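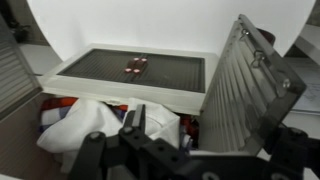
2020年6月15日 ロルンウッド工房(Lornwood) 端切れと収納についての話し合い 議事録

場所:二階の共同作業室
時間:午後四時から五時半まで
出席:作業室の利用者、六人のうち五人。欠席の一人からは前日にメモを受け取りました。
記録:布の担当(日本語の確認が十分でないところがあります。直したい文があれば、余白に書いてください)

## 1. 前回の議事録の確認

一月の議事録を読みました。「アイロン台の脚を直す」という項目が「済み」になっていますが、右の脚はまだゆるいという意見がありました。「一部済み」に訂正して承認しました。

## 2. 布の収納箱について

今日いちばん長く話した議題です。

ふたが開く収納箱の中に、端切れが種類を分けないまま入っています。大きい白い布がしわになって場所を取り、そのまわりに、赤と白と紺のチェック、青と朱色の布、赤に白と青がまじった束が押し込まれています。ふたを開けると白い布がまず目に入り、小さい布を探すときは、毎回それを持ち上げることになります。

出た意見は次の通りです。

- 白い布は出して、たたんで棚に置くほうがよい。
- 白い布は型紙を試すときによく使うので、箱の中にあるほうが便利だ。
- 箱に残す場合も、丸めて入れないでほしい。アイロンの時間が二倍かかる。
- チェックの布はかばんの内側に使いたいので、小さく切らないでほしい。
- 赤い布の束は、白い布と一緒に洗わないこと。前に薄いピンクになった布巾が二枚ある。

白い布の置き場所は意見が二つに分かれました。しばらく話して、まず一か月、棚の二段目に置いてみることにしました。不便なら箱に戻します。型紙を試す人は、使った後にたたんで棚へ返してください。

色で分けるか、大きさで分けるかという質問も出ました。キルトを作る人は色、修理をする人は大きさで探すことが多いそうです。これは決まりませんでした。次回、それぞれの分け方を紙に書いて持って来ます。

**決定:**
1. 白い布は棚の二段目に置く。期間は一か月。
2. チェックの布には「切らない」の札を付ける。
3. 手のひらより小さい布は、箱に入れないで詰め物用の袋に入れる。

三番目の「手のひら」は人によって大きさが違う、という指摘がありました。そのため、厚紙で四角い見本を一枚作り、箱の内側に入れておきます。

## 3. 上のトレイについて

縁の広い、半透明のトレイの使い方です。真ん中は濃い灰色で、細い溝がたくさん並んでいます。溝は針やまち針が転がりにくいので好きだという人と、糸くずが入って取りにくいという人がいました。私は両方とも正しいと思います。

暗い赤茶色の小さい物(ピンクの四角が四つ付いている物)は、トレイの上に置いたままです。何に使う物か、今日の出席者の中に答えられる人がいませんでした。欠席の人のメモにも書いてありませんでした。色が溝の色に近く、影に入ると見えにくいので、布と一緒に落としてしまう心配があります。白い小皿に移して、窓の横に置きます。知っている人は教えてください。

トレイの掃除には、古い歯ブラシを使います。溝の向きにそって、奥から手前へ動かすと糸くずが出やすいです。水は使わないで、乾いたままでお願いします。

**決定:** トレイは作業中の仮置きにだけ使う。帰るときは何も残さない。

## 4. ふたの開け閉め

ふたは灰色の筋のあるほうと、黒っぽく透けるほうがあります。透けるほうは、布が多すぎると最後まで閉まらないことがあるそうです。力を入れて押さないで、先に中の布を減らしてください。

布がふたの近くにはさまったまま使っている人がいます。赤い布の束の場所が特に問題です。この束はひもで軽く結び、箱の中ほどへ移すことにしました。

透けるふたにラベルを貼りたいという提案もありましたが、中が見えるほうがよいという声が多く、貼りません。灰色のふたは表面に筋があるためテープが付きにくく、ラベルは箱の外側に貼ります。文字は油性ペンで大きく書いてください。

## 5. 買い物と費用

前回からの支出は、セシニア(Sesinia)の糸と替えの針で2436円でした。領収書は封筒に入っています。

ウルカル(Urkar)の仕切り箱を買う案が出ました。値段は送料を入れて3425円です。小さい布を立てて入れられる点は、全員がよいと言いました。ただし、今の収納箱を整理する前に買うと、箱がもう一つ増えるだけになる、という反対がありました。購入は次回まで待ちます。それまでは、家にある空き箱を持って来てもかまいません。食品のにおいが残る箱は避けてください。

洗濯ばさみも足りません。こちらは安い物なので、次に店に行く人が買って、領収書を封筒に入れてください。

## 6. エチェバリア(Echevarría)へ送る布

エチェバリアの教室から、初めての人が練習に使う布を分けてほしいという手紙が届いています。希望の数は21枚、形は正方形でなくてもよいそうです。

青と朱色の布は色がはっきりしていて、縫い目が見えにくくなるため、練習には向かないという意見でした。無地の布を中心に選びます。白い布の端から取れる分もありますが、大きい部分は切らないで残します。穴やしみがある布は入れません。

切る仕事は次の作業日に行います。布切りばさみは紙に使わないよう、もう一度お願いします。先月も、刃に紙の粉が付いていました。

## 7. その他

- 作業室の窓は、帰る前に両方閉めること。
- 掃除機の袋は残り一枚。買う人はまだ決まっていません。
- アイロン台の右の脚は、ねじの大きさを測ってから部品を探します。

## 次回までの仕事

| 内容 | 担当 |
|---|---|
| 白い布をたたんで棚へ移す | 布の担当 |
| 厚紙の見本と「切らない」の札を作る | 型紙の担当 |
| 赤い布の束を結ぶ | 布の担当 |
| トレイの溝の掃除 | 道具の担当 |
| 練習用の布を選ぶ | 全員 |
| 分け方の案を紙に書く | キルトの人、修理の人 |

次回の日は、欠席の人の都合を聞いてから、扉の予定表に書きます。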